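Tables and Tableware, August
Gallery 3 of the Edorwood kitchen sale

These are the pieces from the back kitchen at Edorwood, put up so people can look them over before Friday. Constanza Ibarra wrote the lot list and I did the page. The larger furniture is in Gallery 1 and the glass and linens are in Gallery 2. Lot numbers are the same ones used on the printed sheet, so if you already have the sheet you can go straight to the number you want.

Most of what is left in this part of the sale is everyday stuff. The plates are sold by the lot and not singly. The gray table goes as it is. We are not refinishing anything, and the price was set with the wear in mind. Several people wrote to ask if the marks would wipe off. The long scratches on the top are in the surface, so please plan on keeping them or sanding the top down yourself. Shoaib Hashmi has done a couple of tables like this and is happy to talk about it if you call the office.

If you want to measure for a space at home, bring your own tape. The table can't be held without a deposit of $60, paid in person or by check. Plates don't need a deposit.

Lot 342. Gray table and plates 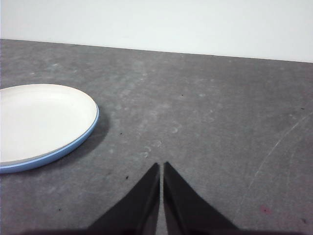

White plate with a pale blue rim. The tabletop has light scuffs near the middle and long thin scratches curving in from the right.

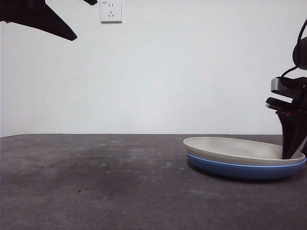
Two round plates, stacked, at the right side of the table. The top is mottled, with pale specks and smudges.

Pickup is from the side door on Friday, starting at 9 in the morning. The drive is narrow, so if you are coming with a truck please park on the street and walk up first. Someone will help you carry, but we don't have blankets or straps to lend.

Boxes and newspaper are on the bench inside the door. Take what you need. Anything breakable should be wrapped before it leaves the building, and we can't take it back after that.

Anything not claimed by noon goes to the Chettiar storeroom and will be added to the next list. Questions about a lot can be left at the office, extension 1439. Please give the lot number first.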